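Setting Up Your First Campaign in Zarcombe

Section 3: From an empty account to a show people know about

If you came straight here from the sign-up page, hi! I wrote this part of the guide because I run live shows myself (comedy, mostly, plus a music night when the room is free) and I remember how lost I was the first time I opened Zarcombe and saw all those blank fields. Set aside an evening for it. You can stop after any step and pick up later, as long as you hit Save first.

Before you start, have these handy:

Your venue contract, or at least the page with the capacity on it
The on-sale date and the show date
A logo file for every sponsor
Your old mailing list, saved as a CSV

Step 1. Create the event

Click New Event in the left-hand menu and give it a name. Use the name that's going on the poster, word for word, as Zarcombe copies it into every email and every ad from now on. I once typed "spring thing TEST" and had to go back through a whole batch of drafts to get rid of it.

Pick the venue type next. "Seated," "Standing" and "Mixed" each change the ticket page, and you can't switch after the first ticket sells.

Note: The Series box is for shows that repeat. If you're doing one night only, leave it alone. Ticking it turns on a calendar you'll have to fill in.

Step 2. Set your capacity and your holds

Type the full capacity from your contract, then enter your holds underneath. Holds are seats you're keeping back for the artist, the press, sponsors and so on. For my last show at Brabec Hall the capacity was 600, and I put that in as it stood and let the software do the subtraction. Don't subtract the holds yourself first! You'll end up with them taken off twice and a bunch of seats nobody can buy.

Caution: Releasing a hold puts the seats on sale right away. There is no "are you sure?" box in this version.

Step 3. Bring in your mailing list

Go to Audience, then Import, and drop your CSV on the gray box. Zarcombe wants one email address per row and a header on the first line. Anything else (first name, zip code, which show they came to) is optional, but zip code is worth having if you've got it, and you'll see why in Step 5.

When the import finishes you get a little report. Mine said 3,748 rows read and 1,905 contacts added, and I nearly fell off my chair. Where did everybody go? The rest were duplicates and old addresses that had unsubscribed years ago, and the report lists every one of them if you click Details. So don't panic at a big drop. Do look at the list, though -- if you see the same reason on every single row, your header line is probably wrong and you should fix the file and import again.

Note: Only import people who agreed to hear from you. Zarcombe asks you to tick a box saying so, and the box means what it says.

Step 4. Load your artwork

Open the Artwork tab. There are slots for a banner, a square picture, a tall picture for phones, and a background. The banner is the only one you must fill. If you skip the others, Zarcombe crops the banner to fit, and the crop is always from the center, so a performer standing off to one side may lose a shoulder or a whole head.

Backgrounds work best when they're plain. A big area of one color with a bit of texture to it sits nicely behind white or black type, and you can nudge the brightness with the slider if the words are getting lost. Save, then click Preview and look at it on your phone as well as on the computer.
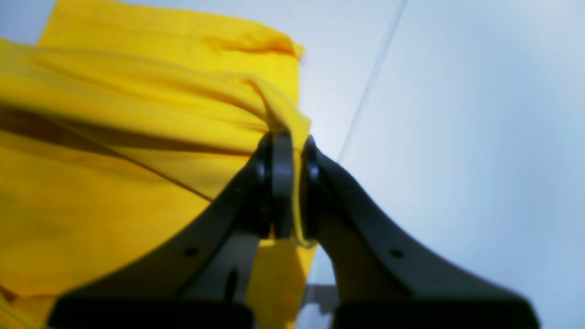
Step 5. Build your audience groups

Under Audience, click Groups, then New Group. I make one for people who've bought before, one for people who signed up and never bought, and one for locals. The locals group is where zip codes come in: type yours, choose a distance, and Zarcombe does the rest.

You can have up to 7 groups on the basic plan. I've never needed that many for one show, and I'd really urge you to begin small. Every group needs its own version of the email, and by the fourth one you're writing "don't miss out" in your sleep.

Step 6. Schedule the emails

Click Campaigns, then Schedule. You'll see a timeline with the on-sale date at one end and the show at the other. Drag an email onto it wherever you like. My usual plan is an early heads-up for past buyers, the main announcement on the on-sale day, and a reminder in show week.

Check the time zone in the top corner! It follows your account address and ignores the venue. When I did the Tudelcombe dates in May, my announcement landed in the middle of the night and I spent breakfast answering grumpy replies.

Caution: Once an email shows the green Sent mark it can't be pulled back. Send yourself a test first and click every link in it.

Step 7. Connect your ad account

If you buy ads through Gidach, go to Settings, then Connections, and log in with your Gidach password. Your groups will show up over there within the hour. Set a daily limit before you turn anything on -- the limit field starts out blank, and blank means no limit.

If you don't run paid ads, skip this and go on to Section 4, where we set up the door list and the scanner.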